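Moving the shop, week whatever

Quick one tonight, kettle's on and I still have boxes in the hall.
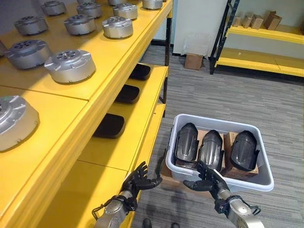
So the lease on the old unit ran out in September and I have spent every evening since learning how bad I am at moving. Not furniture moving. Stuff moving. Eleven years of drawers. I thought I'd do it in four trips with the van. Ha. The thing I did get right, late, was deciding that nothing goes back in a box once it's come out of one. It goes on a shelf, standing up, where I can see it. Same idea as those silver housings on the yellow shelving, all upright with their flat faces up, so you can tell what you've got without picking anything up. My old way was a milk crate with a towel thrown over it. You can guess how that went.

Anyway. The rent. People keep asking so here it is, 930 a month, up from 869 at the old place. Sounds like nothing. Then there's the insurance, and the insurance wants a different lock, and the lock guy wants to be paid for driving out to tell me the door is the wrong kind of door. The new place is closer to home though. I can walk it. I have walked it twice, and drove the other times because it rained or I had a vise in the car.

Things I threw out: three coffee makers (why), a bag of keys that fit no lock I own, the catalogs. The catalogs hurt. I had Briva ones going way back with my notes in the margins, prices crossed out and written over. Kept two. Brigitta Sutter from the unit next door took a stack for her collages, so they're not really gone, they're just going to be somebody's wall.

Things I should have thrown out and didn't: the Tristex bench grinder that hums and trips the breaker. It came with me. It's under the sink. I don't want to talk about it.

Labels. OK so I went overboard on labels. Bought a roll, used the roll, bought another. 203 labels by the end, I know becuase the little machine keeps a tally on the screen and rubs it in. Half of them say MISC. I'd do that part differently. If you're about to move a workshop, write what's in the box and which wall it's going to, nothing else. I wrote stuff like "good clamps" and "other clamps" and then stood there at ten at night with no idea which wall clamps even lived on.

Also measure the doorway. I measured the room, both windows, the ceiling. Did not measure the doorway. The big bench came in with its legs off and one of my knuckles along with it.

The mover I used for the heavy day was Kumarasinghe, two guys and a truck with a lift on the back, and they were great. On time, wrapped the drill press without being asked, didn't laugh at the knuckle. Would book again tomorrow except please no, never again. I'd had a quote from Brokska too but they wanted a list of every item over fifty pounds and I just couldn't face weighing things.

What's left. Lights, mainly. There's one tube at the back that flickers and the landlord says he'll get to it. The heater works but smells like the first day of school. No shelf over the sink yet. I keep putting my tea on the windowsill and forgetting it's there, found one this morning with a skin on it.

And I haven't made anything! Not one thing since the move started. I sat on the stool last night and just sort of looked at the pegboard for a while. The chair I promised my sister is still four legs and a drawing. I did sharpen a chisel. Then I swept, and then it was late.

Few people asked if I'm still doing the Saturday-type open mornings. Yes, but not yet, I need somewhere for you all to stand first. Probaly once the lights are sorted. Parking is on the street and it's free after six, before that feed the meter, they do check. Come round the side, the front door is the one with the wrong lock.

Comments are back on by the way. I'd turned them off by accident for most of the summer, sorry if you wrote something and it vanished. If anyone has a spare fluorescent tube, the long kind, I'll trade you a grinder.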